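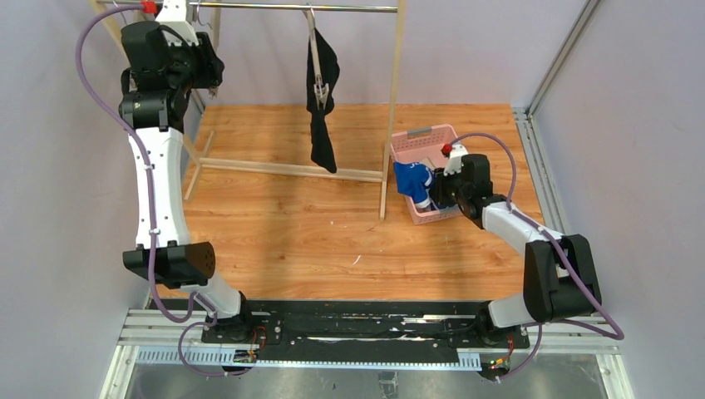
White two-arm cell on a black base rail, view from above.

Section 5. Preparing an Origin Declaration in Zumley

Revised January 7, 2020

This section is for users who send goods to a country with a preferential trade agreement and who want the buyer to pay the reduced duty. It explains how to set up the agreement, how to enter the parts of a product, and how to issue the declaration. It does not explain how to classify goods. Classification must be finished before you start.

The examples use two companies. Lundilov is the exporter. Drindudano is the buyer in the other country. Please replace these names with your own company and your own customer.

5.1 Before you begin

Have the following ready:

The tariff code of the finished product, as used in the country of import.
The tariff code and the purchase price of each part.
Supplier statements for all parts that you want to count as originating.
The ex-works price of the finished product, without freight and insurance.
Your exporter registration number, if your agreement asks for one.

Note: A supplier invoice is not a supplier statement. An invoice with the words "made in" on it tells you where the supplier says the part comes from, but it does not say under which agreement. Zumley will let you attach such an invoice, but the part stays in the group "Origin unknown" and is calculated as non-originating.

5.2 Adding the agreement

1. Open Settings and choose Agreements.
2. Click Add. A list of the agreements in your license is shown.
3. Select the agreement. If two versions have the same name, look at the column "Valid from" and take the version which is in force on the day of export.
4. In the field Value limit, enter the amount under which any exporter can make a declaration without registration. The limit is written in the text of the agreement. Do not copy it from another agreement.
5. Choose the currency of the limit. Zumley does not convert it for you.
6. Click Save.

Caution: Do not delete an old version of an agreement. Declarations issued under it are connected to it, and they can no longer be printed when it is gone. Use Archive.

5.3 Entering the product and its parts

1. Open Products and choose New product.
2. Enter your item number, the description and the tariff code. The description should be the same as on your commercial invoice. Customs officers compare these two texts, and a small difference can be enough for a question.
3. Enter the ex-works price.
4. Open the tab Parts. You can type the parts by hand or import them from a spreadsheet. One import file can hold up to 2,000 lines. If your parts list is longer, divide it and import the files one after another.
5. For each part, choose an origin status: Originating, Non-originating, or Origin unknown.
6. For each part with the status Originating, attach the supplier statement. The status is not accepted without it.
7. Click Check totals. The share of all parts, labor and margin must give 100 percent of the ex-works price. If it does not, the difference is shown in red under the table.

Note: The most frequent cause of a difference is that freight was included in the price of some parts and not in others. Decide for one method and keep it for the whole product.

Note: Packing material for retail sale is treated in a different way from packing material for transport. Read the rule in your agreement before you enter boxes and pallets as parts.

5.4 Running the origin test

1. In the product, open the tab Test and select the agreement.
2. Zumley proposes the rule that belongs to the tariff code. Read the rule in full. For some codes there is a choice between a change of tariff heading and a maximum value of non-originating parts. Select the one you want to use.
3. Click Run test.
4. If the result is Passed, save the calculation sheet as a PDF. You will need it in case of a later verification.
5. If the result is Not passed, open Details. The parts which caused the result are listed first.

For example, Lundilov tests a product for the sale to Drindudano and receives Not passed under the value rule. In Details, the user finds a part from the supplier Sandhu with the status Origin unknown. The user asks Sandhu for a statement, attaches it, changes the status and runs the test again. The result can be Passed now, but only for goods which are covered by the dates in the statement.

Caution: Passing the test in the software is not a decision by a customs authority. The exporter remains responsible for the declaration.

Caution: Prices and exchange rates change. A result from September may not be correct for a shipment in the next year. Run the test again when a price of a main part has changed.

5.5 Issuing the declaration

1. Open Shipments and select the shipment.
2. Mark the lines to be covered. Only lines with a Passed result can be marked. The other lines stay on the invoice without preference.
3. Select the language of the declaration. The wording is fixed by the agreement. Do not change it, also if you find a mistake of grammar in it.
4. Enter the place and the name of the person who signs.
5. Click Preview and compare the invoice number with your own document.
6. Click Issue. The declaration receives a number and is locked.

If you find an error after issuing, use Withdraw and inform the buyer in writing. Then issue a new one. Withdrawn declarations remain visible in the archive with a gray line through the number.

5.6 Keeping the records

The standard setting in Zumley keeps all records for 7 years. Your agreement or your national law may ask for another period. To change it, open Settings, then Archive, and enter the number of years. A shorter period must be confirmed by a second user with administrator rights.

Supplier statements are kept together with the product and not with the shipment. If you delete a product, Zumley asks where to move the statements.

Text of this section: Kanchan Tomar. Checked by: Savita Rawat.

Continue with Section 6, Answering a Verification Request.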